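Organizing a counter run: toaster, bamboo board, canisters and one larger appliance

Posted by Nenivville_K in Kitchen Layout

I have one stretch of counter in a rental and need it to hold everything I use daily. Surface is a white marble pattern with gray veining, small mosaic tile behind it with dark grout. I don't know whether the surface is stone or a printed laminate. The lease doesn't say.

Current arrangement: the larger stainless appliance at the left end, two-slot toaster next to it, bamboo board flat on the counter behind the toaster and set at an angle. Mug, canister, utensil cup and a jar of cereal are lined up against the tile.
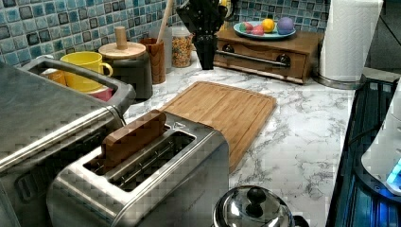

The cabinets above are full, so moving things up is not an option. I cook once a day in the evening and make toast at 6:30 in the morning. The problem is crumbs. They collect between the toaster and the board and work into the grout line at the back. I wipe nightly and still find them. Two specific points I would like answered. First, can the board stay flat full time, or does it need to stand on edge? Second, how much clearance should a toaster have from wooden items? I looked at a Nasska rail system that would put the utensils on the wall, but I can't drill into the tile.

Budget is small. I would like to avoid buying more containers.

Wellington Vasconcelos

Take the second point first. Follow the clearance in the toaster's manual. If the manual is gone, look up the model number on the underside. I keep a hand's width on every side and nothing above the slots. Wooden utensil handles that lean are the usual offender, so rotate the cup until the handles lean away from the toaster. Unplug it and pull it forward for cleaning. Mine lives pushed back and comes forward to the counter edge for use.

On the crumbs, the row at the back has too many separate footprints. Every gap between two round bases is a place you have to wipe individually. Put the canister, the utensil cup and the mug on one tray. Lift the tray, wipe, replace. An oven sheet you already own will do it. Fruit can go on top of a drawer unit, on a plate, and then it takes up no counter at all.
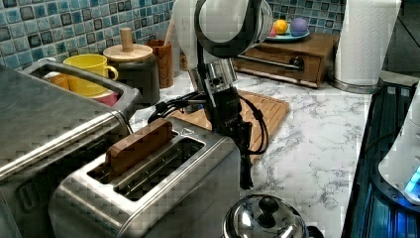

Trindade disagrees about the tray and says it only moves the crumbs onto a surface with a lip, where they are harder to get at than on bare counter. The better fix, in that view, is to empty the toaster's crumb tray twice a week and leave the back row alone. I have tried both and still use the tray, but the crumb tray advice is correct regardless. Check that yours slides out fully. Some stop partway and have to be tilted.

For the surface, assume it scratches and assume it stains. Damp cloth, mild soap, no vinegar, no powder cleanser. That routine is safe on marble and on laminate, so you don't need to find out which you have.

Omholm

Stand the board up. Flat is fine during the day. Overnight it should be on its long edge with air on both faces, especially if it was washed. Moisture held under bamboo will cup it, and a cupped board rocks when you cut.

If it has a juice groove, that is where your crumbs are sitting. A folded cloth skips over a groove. Use a dry pastry brush along all the sides, finish at the corners, then wipe. Oil it when the surface looks dull, food-grade mineral oil only, and do the groove as well as the flat. Let it sit overnight and buff off what's left.
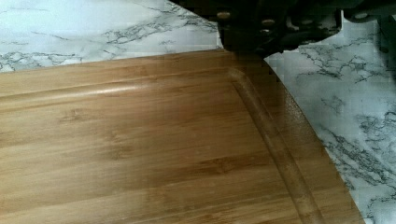

Dull is too vague a test, according to Nenivville_K, who wanted something to measure. Put a few drops of water on the board. If they bead, leave it. If they soak in and darken the bamboo, oil it. I do mine in December and whenever the drops say so.

One addition on noise and sliding: a damp dish towel under the board while cutting stops it from moving on a smooth counter. Take the towel away afterward. Do not store the board on it.

Related in Kitchen Layout
Rail systems without drilling: what holds on glazed tile
Cleaning grout behind a counter appliance (313 views)
Bamboo board split along the grain, repair or replace? (908 views)
Cereal in glass jars, how long before it goes stale (500 views)
Where to put paper towels when there is no cabinet underside (1,049 views)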